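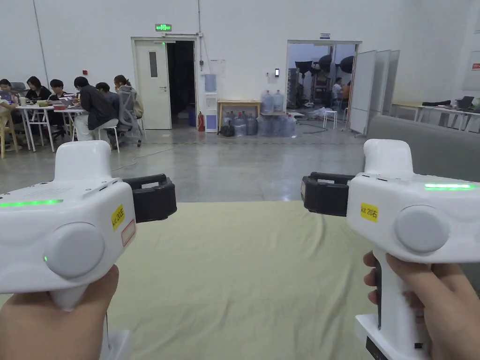 2023년 10월 11일
작성: 체액 바이오마커 분석실

Cimora 코호트 혈장 검체, 인산화 타우 재측정 및 분주 기록 대조

1. 배경

지난 9월 정기 점검에서 Cimora 코호트 1차 수집분의 혈장 인산화 타우 농도가 일부 플레이트에서 한쪽으로 치우친 경향을 보였다. 치우침은 플레이트의 바깥쪽 열에서 두드러졌으며, 안쪽 열의 정도관리 물질은 모두 허용 범위에 있었다. 당시 기록에는 "가장자리 효과 의심, 재확인 필요"라고만 적혀 있고 후속 조치가 없었으므로 이번에 정식으로 재측정을 실시하였다.

대상 코호트는 등록 당시 65세 이상이며 기억력 저하를 호소하였거나 가족이 변화를 인지하여 내원한 참여자로 구성된다. 1차 수집분으로 입고된 혈장은 총 664건이다. 이번 재측정은 전 건을 대상으로 하지 않고, 최초 측정에서 중복 웰 간 변동계수가 기준을 초과한 13건과 같은 플레이트의 인접 검체로 한정하였다. 전 건 재측정 여부는 본 기록의 결과를 보고 별도로 정한다.

본 측정값은 연구용이며 참여자 개인에게 통보되는 결과가 아니다. 동의서에도 그렇게 명시되어 있다. 다만 참여자 모임에서 결과를 알려 달라는 요청이 계속 들어오고 있다고 코호트 운영팀이 전해 왔으므로, 9항에 관련 사항을 따로 적어 둔다.

2. 검체 준비

검체는 초저온 냉동고에서 반출하여 얼음 위에서 해동하였다. 해동 완료 후 가볍게 뒤집어 섞고 4도에서 원심분리하였다. 원심 후 바닥에 피브린으로 보이는 침전이 있는 튜브가 두 개 있었다. 두 건 모두 상층액만 취하였으며, 검체 번호 옆에 침전 표시를 남겼다.

분주량은 튜브당 300 µL로 기재되어 있으나, 실제로는 이보다 적게 든 튜브가 있었다. 피펫으로 취할 때 공기가 들어가는 느낌이 있어 저울로 확인한 결과 기재량에 미치지 못하였다. 해당 튜브는 모두 같은 날 같은 분주 묶음에서 나온 것이다. 분주 당시 사용한 다채널 피펫의 교정 이력을 조회해 줄 것을 장비 담당에게 요청하였다. 측정에 필요한 양은 충분하므로 이번 시험에서 제외하지는 않았다.

동결-해동 횟수는 Kurup에 등록된 값을 그대로 옮겼다. Kurup에서는 반출 후 재입고를 처리하여야 횟수가 올라가게 되어 있다. 반출만 하고 재입고를 누락한 경우에는 실제보다 낮게 표시된다. 이번 대상 가운데 한 건은 종이 대장에 반출 기록이 두 번 있는데 Kurup에는 한 번만 있다. 종이 대장을 우선하여 횟수를 수정하였고, 수정 사유란에 본 노트의 해당 항을 적었다.

3. 시약 및 장비

측정 키트는 Plukus 인산화 타우 정량 키트를 사용하였다. 최초 측정 때와 로트가 다르다. 같은 로트의 잔여분이 있는지 찾아보았으나 유효기간이 지난 것만 남아 있어 사용하지 않고 폐기 대상으로 분류하였다. 로트 간 차이를 확인하기 위하여 내부 풀 혈장(저농도, 고농도)을 각 플레이트의 안쪽 열과 바깥쪽 열에 모두 배치하였다.

판독은 Hitero 판독기로 하였다. 전원을 켠 뒤 예열이 끝나기 전에 시험 판독을 한 번 시행하였는데 바탕값이 높게 나왔다. 예열 완료 후 다시 판독하니 평소 수준으로 돌아왔다. 예열 전 판독 파일은 삭제하지 않고 원자료 폴더에 "예열 전"이라는 이름으로 보관하였다. 결과 계산에는 쓰지 않는다.

세척 버퍼는 당일 조제하였다. 조제 기록지는 시약 대장에 편철되어 있다.

4. 플레이트 배치

최초 측정에서는 검체를 입고 번호순으로 왼쪽 위부터 채웠다. 그 결과 초기에 등록된 참여자의 검체가 바깥쪽 열에 몰렸고, 등록 시기와 웰 위치가 서로 얽혀 있어 최초 자료만으로는 둘을 구분할 수 없다.

이번에는 다음과 같이 변경하였다.

- 가장 바깥쪽 둘레의 웰에는 검체를 넣지 않고 희석액만 채운다. 내부 풀 혈장 배치용으로 지정한 웰은 예외로 한다.
- 대상 검체의 순서는 무작위로 정하고, 순서표는 측정이 끝날 때까지 판독 담당이 보지 않는다.
- 중복 웰은 나란히 두지 않고 서로 다른 열에 나누어 둔다.
- 표준 곡선은 플레이트마다 양쪽에 하나씩 둔다.

중복 웰을 떨어뜨려 놓으니 분주 시간이 상당히 길어졌다. 첫 플레이트에서는 마지막 검체를 넣을 때까지 먼저 넣은 웰이 오래 기다리는 문제가 있었다. 두 번째 플레이트부터는 예비 플레이트에 미리 배열한 뒤 다채널 피펫으로 한꺼번에 옮기는 방식으로 바꾸었다. 첫 플레이트는 방식이 다르므로 결과 해석에서 따로 본다.

5. 관찰 사항

항온 반응 중 플레이트를 겹쳐 놓지 않았다. 최초 측정 당시의 작업 기록을 다시 읽어 보니 플레이트를 겹쳐서 배양기에 넣었다고 되어 있다. 겹친 상태에서는 가운데 플레이트의 온도 상승이 늦을 수 있으며, 바깥쪽 웰과 안쪽 웰의 온도 차이도 커질 수 있다. 치우침이 나타난 플레이트가 어느 위치에 있었는지는 기록에 없다.

발색 단계에서 첫 플레이트의 웰 하나에 기포가 있었다. 판독 전 멸균 바늘로 제거하였다. 해당 웰은 고농도 풀 혈장 웰이며, 값은 다른 고농도 웰과 어긋나지 않았다.

세척기 노즐 하나의 흡인이 약하였다. 물로 시험하였을 때 한 행에만 잔액이 남는 것을 확인하고 노즐을 분리하여 세정하였다. 재시험에서는 남지 않았다. 이 노즐이 언제부터 막혀 있었는지는 알 수 없다. 최초 측정의 치우침은 열 방향이고 노즐은 행 방향으로 영향을 주므로, 이번 건의 주된 원인으로 보기는 어렵다. 그러나 중복 웰 간 변동이 컸던 검체 일부에는 관여하였을 가능성이 있다.

6. 결과

표준 곡선은 모든 플레이트에서 양쪽이 거의 겹쳤다. 최저 농도 표준점만 첫 플레이트에서 오른쪽이 조금 낮았다. 정량 하한에 걸리는 검체가 없었으므로 결과에는 영향이 없다.

내부 풀 혈장은 저농도와 고농도 모두 안쪽 열과 바깥쪽 열의 차이가 허용 범위에 들었다. 바깥쪽이 약간 높은 방향인 것은 최초 측정과 같다. 크기는 최초 측정보다 훨씬 작다.

변동계수 초과로 선정한 13건은 재측정에서 한 건을 제외하고 모두 기준을 충족하였다. 충족하지 못한 한 건은 침전 표시를 한 두 검체 중 하나이다. 나머지 침전 검체는 기준을 충족하였다. 미충족 검체는 남은 양으로 한 번 더 측정할 수 있으나, 그렇게 하면 해당 튜브는 소진된다. 동일 참여자의 예비 튜브가 있는지 Kurup에서 조회하였더니 "예비 있음"으로 표시되었고 위치는 비어 있다. 냉동고에서 실물을 찾기 전까지 추가 측정을 보류한다.

인접 검체의 재측정값은 최초값보다 전반적으로 낮다. 바깥쪽 열에 있던 검체일수록 낮아진 폭이 컸다. 로트가 바뀐 영향과 위치의 영향이 함께 들어 있으므로, 풀 혈장으로 로트 차이를 보정한 값을 별도 열에 계산해 두었다. 보정 후에도 바깥쪽 검체의 차이는 남는다.

동결-해동 횟수에 따른 뚜렷한 경향은 보이지 않았다. 다만 횟수가 많은 검체가 적어서 이 자료로 안정성을 말할 수는 없다.

7. 해석

최초 측정의 치우침은 웰 위치의 영향으로 보는 것이 타당하다. 배양기에 플레이트를 겹쳐 넣은 것이 유력한 원인이나, 이를 확인하려면 같은 풀 혈장을 겹친 조건과 겹치지 않은 조건에서 나란히 측정하여야 한다. 오늘은 시약이 부족하여 시행하지 못하였다.

영향을 받은 값이 임상 진단군 간 비교에 얼마나 작용하는지는 통계팀의 검토가 필요하다. 등록 초기에는 기억 클리닉을 통해 들어온 참여자의 비중이 높았고, 이후에는 지역 치매 관련 기관의 안내를 받고 온 참여자가 늘었다. 입고 번호순으로 배치하였으므로 초기 참여자의 값이 높게 나왔다면 진단군 차이가 실제보다 크게 보일 수 있다. 중간 보고 초안에 실린 군 간 비교 그림은 이 점이 정리될 때까지 외부 발표에 사용하지 않을 것을 요청한다.

최초값을 일괄 보정하는 방안도 논의되었다. 분석실의 의견은 반대이다. 보정 계수를 구할 풀 혈장이 최초 측정 때에는 안쪽 열에만 있었으므로, 바깥쪽 열에 적용할 근거가 약하다.

8. 후속 조치

- 겹침 조건 비교 시험: 동일 로트 키트 입고 후 시행. 풀 혈장만 사용하고 참여자 검체는 쓰지 않는다.
- 분주량 부족 튜브: 피펫 교정 이력 회신을 받은 뒤 같은 묶음의 튜브를 모두 칭량한다.
- Kurup 재입고 누락: 종이 대장과 전산 기록을 전 건 대조한다. 대조가 끝날 때까지 종이 대장을 폐기하지 않는다.
- 예비 튜브 위치 확인: 냉동고 문을 여는 시간을 줄이기 위하여 다음 정기 반출 때 함께 찾는다.
- 세척기 노즐 점검: 매 시험 전 물 시험을 실시하고 결과를 장비 일지에 적는다.
- 작업 지침서 개정: 플레이트 배치와 배양기 적재 방법을 본문에 넣는다. 현행 지침서에는 배양 시간과 온도만 있고 적재 방법이 없다.
- Hitero 판독기: 예열 완료 표시를 확인한 뒤 판독하도록 기기 옆 안내문을 교체한다.

전 건 재측정을 할 경우 필요한 키트 수량은 구매 담당에게 별도로 전달하였다. 바깥쪽 둘레를 비우는 배치에서는 플레이트당 검체 수가 줄어들기 때문에 기존 견적을 그대로 쓸 수 없다.

9. 참여자 안내 관련 메모

코호트 운영팀에서 전달받은 문의의 대부분은 "혈액 검사로 치매 여부를 알 수 있는가"와 "내 수치를 받을 수 있는가"이다. 분석실에서 답할 사안은 아니지만, 운영팀이 안내문을 작성할 때 참고하도록 다음 내용을 전달하였다.

인산화 타우 농도는 알츠하이머병과 관련된 뇌 변화를 추정하는 데 쓰이는 연구 지표의 하나이며, 이 수치만으로 진단을 내리지 않는다. 신장 기능과 같은 다른 신체 상태도 농도에 영향을 줄 수 있다. 현재 값은 품질 검토 중이므로 담당 의사에게도 제공하지 않는다. 기억력이나 일상생활에 변화가 있는 참여자는 연구 일정과 관계없이 진료를 받도록 안내한다.

안내문 초안에 "정확한 조기 진단 검사"라는 표현이 있어 삭제를 요청하였다. 보호자용 안내문에도 같은 문구가 있는지 확인이 필요하다.

10. 보관 및 자료

원자료, 배치표, 무작위 순서표는 분석실 공유 폴더의 재측정 항목에 저장하였다. 순서표는 판독 완료 후 공개로 전환하였다. 최초 측정 파일은 읽기 전용으로 바꾸었으며 덮어쓰지 않는다. 남은 검체는 재동결하고 Kurup에 재입고 처리를 마쳤다. 재입고 화면의 출력본을 종이 대장 뒤에 붙였다.

추가: 퇴실 전 Kurup을 다시 조회한 결과, 재입고한 튜브 중 하나의 동결-해동 횟수가 올라가지 않은 상태였다. 바코드가 두 번 읽히면서 반출 취소로 처리된 것으로 보인다. 수기로 정정하였고 전산 담당에게 화면을 전달하였다. 회신은 아직 없다.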